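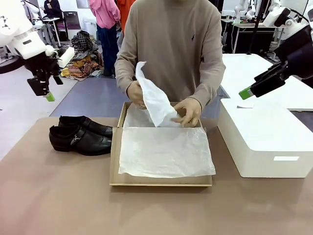
On the Bench: the Niltix Packing Kit

Plenty of robot kits will stack blocks for you. If your business is stacking blocks, you are very well served. The rest of us sell things that come in boxes with tissue paper, and that is the crowd Niltix is after with its two-arm packing kit, now on general sale for $3,400 a month with a 10 month minimum.

For that you get two arms with black grippers, a set of bright green fingertip pads, a control box, and a service called Helow, which is the part the sales team really wants to talk about. You show Helow the job with your own hands, or drive the arms through it, and some time later it sends back a routine the arms can run. "Some time" is their wording. Our quote said two weeks for a simple item and "to be scoped" for dress shoes.

Dress shoes were our pick. A black leather pair with a bit of metal across the instep is a fair thing to ask of any packer: shiny enough to show every mark, and the wrong shape for nearly everything. Still, the shoes are the easy half. Tissue is where the trouble lives. It wrinkles when you look at it, it has no edge that stays put, and a sheet has to be held up with one hand while the other pushes the bottom of it down into the corner of the tray. People do this without thinking about it, which makes it very hard to write a spec for.

The Niltix setup guide gives tissue two pages. The first says to line the tray before you bring in the shoes. The second is about cleaning the fingertip pads.

What we liked

The pads swap out without tools, and the green is easy to find when you drop one on the floor. The arms mount far enough apart that a grown adult can stand between them and use both elbows. Software updates come through Helow and can be put off until after your shift, a courtesy my phone has yet to learn.

What we liked less

Pads are sold in packs, and the packs are not cheap. The control box has a fan with opinions. The base plan covers 2,000 cycles a month, and a cycle is counted from the moment an arm leaves its rest position, so a false start is billed as work. I have had coworkers on the same terms, but they brought donuts.

The manual runs to 307 pages. The index has an entry for "shoe" that sends you to "footwear," and an entry for "footwear" that sends you to the sales office.

How it compares

Dhanial sells a single-arm kit for less money, and it will put a rigid item in a rigid box all day long. It won't touch tissue and says so on the order form, which I found refreshing. Gestham has a two-arm kit promised for September. The brochure is lovely.

Who should ask for a quote

Shops that pack the same few items every day and have a patient person on staff. If your range changes weekly, wait. Niltix offers a paid trial, and the fee comes off the first month if you sign. Ask for the tissue module by name, as it's left off the standard quote, and get the pad price in writing.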